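# El retraso

En diciembre el taller de Ondano cerraba la calefacción a las seis de la tarde, y a partir de esa hora Dehua Kong trabajaba con el abrigo puesto. Tenía abierto en la pantalla el registro número 547. Lo leía despacio, con el dedo sobre el cristal, como leía su abuela las cartas del banco.

El planificador se llamaba Plimska. Lo había escrito Deming Bai durante dos inviernos, antes de marcharse a Terketti, y había dejado en el código comentarios muy corteses. «Por favor, no cambiar este valor», decía uno. «He probado otros y no me han gustado.» El valor era 200. Eran los milisegundos que el brazo izquierdo esperaba al derecho antes de cerrar la pinza.

Dehua no entendía esa espera. Los dos brazos compartían el mismo reloj, y el módulo de percepción entregaba la posición del cable con 19 milisegundos de retraso, nunca más. Lo demás era tiempo perdido. Bajó el valor a cero, compiló y ejecutó la secuencia de entrega.

El brazo izquierdo llegó primero y cerró la pinza en el aire. El derecho llegó después con el cable, encontró la pinza cerrada y lo soltó.

Apuntó la hora en su cuaderno y llevó los brazos otra vez a la posición de comienzo.

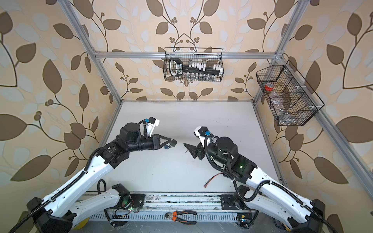

*Los brazos frente a frente y el cable rojo y negro sobre la mesa.*

Probó con 50 y después con 100. Con 100 la entrega salió bien una vez y mal la siguiente, que es la peor respuesta que puede dar un programa. Comparó las dos trayectorias. Eran casi iguales hasta el último tramo, donde el planificador del brazo derecho calculaba de nuevo el camino por una corrección muy pequeña de la cámara. A veces la corrección llegaba a tiempo y a veces no. El brazo izquierdo no sabía nada de esto. Tenía una cita y acudía.

A las nueve llamó a Deming. Se oía detrás de él una cocina, platos, una niña que preguntaba algo.

—Has tocado el retraso —dijo Deming.

—¿Cómo lo sabes?

—Porque me llamas.

Dehua le explicó lo que había visto. Habló bastante tiempo y Deming no la interrumpió. Cuando terminó, él dijo que sí, que la causa era esa, la corrección final, y que lo correcto era que el brazo derecho enviara un aviso cuando su camino ya fuera definitivo. Así el izquierdo no tendría que esperar un tiempo fijo.

—¿Y por qué no lo hiciste?

—La tarde que lo descubrí venía Tang a ver la demostración. Puse 200 y funcionó. Después me daba vergüenza abrirlo otra vez.

Ella miró el comentario en la pantalla. Durante dos años lo había leído como la orden de una persona muy segura.

—Podías haber escrito eso —dijo.

—Escribí «por favor».

Se despidieron. Dehua se calentó las manos con la taza y abrió un archivo nuevo. Necesitaba un mensaje con un solo campo, verdadero o falso, y un lugar en el bucle del brazo izquierdo donde escucharlo. Le costó encontrar el lugar, porque Deming ponía a las funciones nombres de pájaros. Al final lo metió dentro de `garza`, que era la que movía los dedos.

Cerca de la medianoche la secuencia salió bien. La repitió. El brazo izquierdo se quedó con los dedos abiertos un momento más largo que la primera vez, hasta que recibió el aviso, y cerró.

Borró el 200. El comentario lo dejó, y debajo escribió la fecha, su nombre y una línea: «Lo he cambiado. Perdona.»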